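Search this site Go

Teaching a Robot to Do Laundry (Well, the Dryer Part): Our Project Report

Group members: Olga Sotomayor, Miyuki Shibata, Taha Ouazzani
Written up by Taha. Project advisor: Bouchra Bouazza

1. What we wanted to do

When our group first met to pick a project, Miyuki had a list of nine ideas and laundry was at the bottom of it. I'm the one who kept pushing it up. I hate doing laundry, I live in the Bremton dorms where the machines are always full, and I figured if I was going to spend a whole semester on something it might as well be something I have feelings about.

The full version of the idea was a robot that takes clothes out of a basket, puts them in the dryer, shuts the door, and later takes them out again. Bouchra looked at that and asked which part we were going to cut. We said none of it. By October we had cut the taking-out part and narrowed the rest down to this: open the dryer door, move the clothes from the basket into the drum, close the door. We left pressing the start button to a person.

We didn't want to write the motions out by hand as code. Olga had tried that in an earlier class with a much simpler pick-and-place task and said she'd never do it again with anything soft. So we went with learning from demonstration. A person drives the two arms by remote control, the computer saves everything the cameras see along with every joint position, and then a model is trained to copy what the person did. Our question for the report was pretty modest: how many demonstrations does it take before the robot can do each part of the task, and does it matter who gives them?

2. The setup

We used the two-armed robot in the Silton lab, which has a gripper on each arm and a camera up on the head. To drive it you sit in a chair a few steps back and hold a pair of smaller arms called leaders. Whatever you do with the leaders, the big arms do. You squeeze a trigger on each one to close the fingers. It sounds easy and for the first ten minutes it really feels easy, and then you try to pull on a door.

The thing that surprised me most is how much you miss your sense of touch. The leaders don't push back. When my gripper was pressing on something hard I had no idea unless I saw it, and what I could see was the head camera view on a monitor. Raelene Wihongi, the grad student who trained us on the equipment, made us practice stacking cups for a whole afternoon before she'd let us anywhere near the dryer. I complained about that at the time (sorry, Raelene).

We also had a rule that the driver couldn't look at the real robot, only at the monitor. The model only gets the camera images, so if the driver is peeking around the side and using information the camera doesn't have, the model is being asked to copy decisions it can't understand. Olga found this in a handout from Ostermann, the guy who taught the sensors class before Bouchra took it over, and I think it was the single best piece of advice we got. It also made everything about twice as annoying.

3. Collecting the demonstrations

We split the task into three pieces and recorded them separately: door open, load, door close. Our goal was 100 good demonstrations for each piece. A demonstration counted as good if the driver finished it with no outside help and without stopping in the middle to think. That second part matters more than we expected. If you freeze for a while in front of the door, the model learns to freeze in front of the door too. We found that out from our first batch, where I had done most of the driving and apparently I'm a person who stops to think a lot.

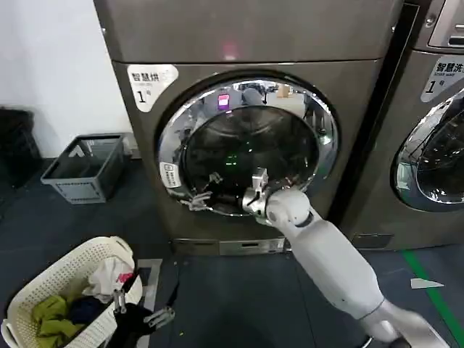

The door took the most practice by far. You have to get the fingers to the rim at the right angle, and then the pull has to follow the arc of the hinge. If you pull straight back, the arm fights the door and the fingers slide off. Miyuki worked out that it goes much better if you get the door open just a crack, let go, and then hook the fingers behind the edge and swing it from there. Once she showed us that, all three of us switched over, and we threw out the recordings made the old way. That hurt a little. There were 19 of them and several were mine.

Shiny surfaces were the other headache. On the monitor it's hard to tell how far the fingers are from polished metal, and I kept closing the gripper on nothing. Miyuki's trick was to watch for the moment the fingers and their reflection come together. I never got very good at it – I mostly went by the way the wrist lined up – but it worked for her nearly every time.

Loading was more fun. We used real clothes from home, mostly shirts and sweatpants, and mixed them up between recordings so the robot wouldn't memorize one pile. Single pieces were fine. Two pieces tangled together were a pain, and we argued for a long time over what the driver should do about it. Olga wanted to shake them apart over the basket. I wanted to just throw both in and move on, like a normal person doing laundry. In the end we agreed on my way, mainly to keep the recordings short, and it has the nice side effect that the robot handles clothes with my exact level of care.

We moved the basket a little between recordings too. Bouchra told us to do this from the start and we forgot for the first couple of sessions, so the early model was really sure about where the basket was and would reach confidently into the air beside it if you nudged it over. After we started moving it on purpose, that mostly went away.

4. Training

I won't say too much here since the details are in the appendix Miyuki wrote. We used an existing imitation learning method and didn't change the model itself. The input is the camera images plus the joint positions, and the output is a short chunk of upcoming motions, which gets updated as the robot goes. We trained one model for each piece of the task. Training ran overnight on the shared machine, and we got bumped off it twice by someone in the Burneck group, who to be fair had booked it and we hadn't.

Besides the full models, we trained smaller ones with half the demonstrations, and one set using only Miyuki's recordings, which we all agreed were the cleanest.

5. What happened

We tested every model 10 times on each piece, starting from slightly different basket and arm positions. Somebody stood with a hand on the stop button the entire time.

Door close was the easy one. The full model got it every time, and the half-data model missed only once. Closing a door is mostly a push, so I guess that makes sense.

Door open was where it got interesting. The full model opened the door in seven out of 10 tries. Miyuki's demonstrations alone got eight out of 10, with a lot less data! We were all pretty excited about that (Miyuki in a quiet way). With only 10 tries each I can't claim the difference means anything, and Bouchra wrote "careful" next to it in the margin of our draft. Still, you could see a difference in how the arms moved. The one trained on everybody wobbled in front of the rim like it was picking between three people's opinions, and hers just went in.

Loading was the weakest. We called it a success if every piece of clothing ended up in the drum, and the full model managed that in four of the 10 tries. Most of the failures were one item left behind, usually something small in the bottom of the basket where the gripper blocks the head camera's view right when you need it. A couple of times it dropped a sleeve over the door edge and considered the job done. The best run was one where it missed a shirt, went back, and picked it up on the second try. We had a few demonstrations with a fumble and a recovery in them, and I'm glad we kept those in.

6. What I'd do differently

First, I'd practice a lot more before recording anything. Our late recordings are so much better than our early ones that I'd happily trade the whole first month for one more week at the end.

I'd also write down how to do the task before anybody drives. Which edge do you grab, which arm goes first, what do you do with a tangle? We settled all that by arguing halfway through, and by then the data already had three different answers in it.

And I'd want a camera on each wrist. The lab has mounts for them and Raelene offered, but we thought it would be too much extra wiring. Watching the loading failures again, I think that was our worst call of the project.

Olga wants to keep going next semester and try the unloading half. Miyuki says she'll do it if she can pick the clothes, and I've said I'll come in and drive on the condition that someone else does the recordings that count. We left our notes on the door motion in the lab binder for whoever has the robot next. The page on getting the door open is Miyuki's, so start with that one.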